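Usterus Student Robotics Club Opens Its Doors for February Demo Night

FOR IMMEDIATE RELEASE

USTERUS: We've been waiting months to type this one up. The Usterus Student Robotics Club is holding its first public demo night this February, and you're invited! Doors open at 6 p.m., the demos start at 6:30, and it doesn't cost a thing to get in. Bring your kids, bring your neighbors, bring that uncle who keeps asking when robots are going to fold his shirts (we'd like to know too).

I'm the student who got stuck with press duty this term, so you'll have to put up with me for the next page or so. I'm a second-year, I mostly write code, and before I joined I'd never touched a robot bigger than a toy car. A lot of our members could say the same. We've got mechanical engineering people, a couple of art students, somebody from the nursing program, and a few folks who came for the free pizza and never left.

The big thing on show is Pinex, our two-handed handling project. The idea is easy to explain and a real pain to do: get two robot hands to work together on one object that's too big or too awkward for a single hand. People do this all day long without thinking. You pick up a rolled-up rug, you shift your grip, you swing one end around so it clears the door. Try writing down every little thing your fingers did in those few seconds and you'll see why we've gone through so much coffee.

We started with small stuff last fall, boxes and plastic bottles mainly, and then moved up to big soft shapes. Soft shapes are mean. Squeeze too hard and the thing squishes and twists away from you, squeeze too gently and the far end sags and drags the whole grip down with it. Our control code has one part that decides where each hand should go and another that decides how hard each finger should push, and for most of the fall those two parts got along like cats in a bathtub.

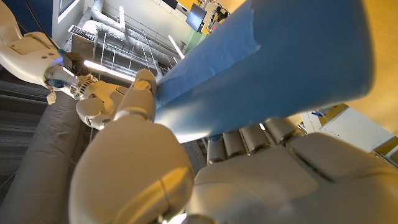

Both Pinex hands on the narrow end of the big blue cylinder, seen from a wrist camera.

The blue cylinder has become sort of our mascot. It's long, it's light for its size, and every new member gets a turn trying to drive the hands around it during their first week. If you come to demo night you'll get to see it up close, and you can vote on a name for it. Current front-runner is "Blueberry," but there's a strong late push for "Noodle" and I'm not supposed to say which one I'm backing. (Noodle.)

So how does the training work? One student steers the hands through a task while the computer records where everything moves and what the cameras see. Then we do it again, and again, and then a few more times after that. For the demo night routine we recorded 400 practice runs, split up over a lot of evenings and one very long weekend. After that we let the software try it on its own while the rest of us stood there holding our breath.

Our latest round of testing came out at a 94 percent success rate for the basic pickup, and I might have yelled loud enough to bother the study group next door. Sorry, study group! I should be fair and say that's for the pickup only, with the object starting in a spot the software has practiced on. Turning it and handing it over is still a work in progress, and you may well see a drop or two at the show. We're leaving those in. I think the misses are half the fun, and they're how you find out what the code is confused about.

Pinex isn't the only thing on the schedule. The Nishad team is bringing its little line-following carts, and you can build a track out of tape right there on the floor and see if the carts can handle it. They've been practicing against some pretty nasty corners, so do your worst. There'll also be a table where younger visitors can try driving a simple gripper with a joystick and stacking foam blocks. It's harder than it looks, and last time we tested it on our own members, a fourth grader who was visiting beat most of us.

We'd like to say a giant thank-you to Tastonell, the local shop that is covering snacks and drinks for the evening. They also let us put up flyers in their window even though the first batch had the wrong time on them. If you saw one of those, please ignore it. It's 6 p.m., I promise!

A few practical things before you come. We'll run the Pinex demo 2 times, once at 6:30 and once at 7:45, so if you're running late you can still catch the second one. There will be a tape line on the floor during the demos and we ask that everybody stay behind it while the arms are moving. Seating is first come, first served. Parking is free in the lot behind the building after 5 p.m. We'll be packing up at 9, and anyone who wants to help coil cables will be loved forever.

If you're a student and you've been thinking about joining, demo night is a great time to come say hi. You don't need experience, and you don't need to own any tools. We take new members all year, and right now we could really use people who like sewing, because we want to make more soft test objects and none of us can stitch a straight seam to save our lives.

Teachers who want to bring a class, and reporters who'd like to see the hands running before the crowd gets there, can stop by the club table in the student center any weekday at lunch and we'll set something up. We're happy to talk your ear off.

About the club
The Usterus Student Robotics Club is a student-run group open to all majors. Members work on shared projects through the school year, including Pinex and Nishad.

###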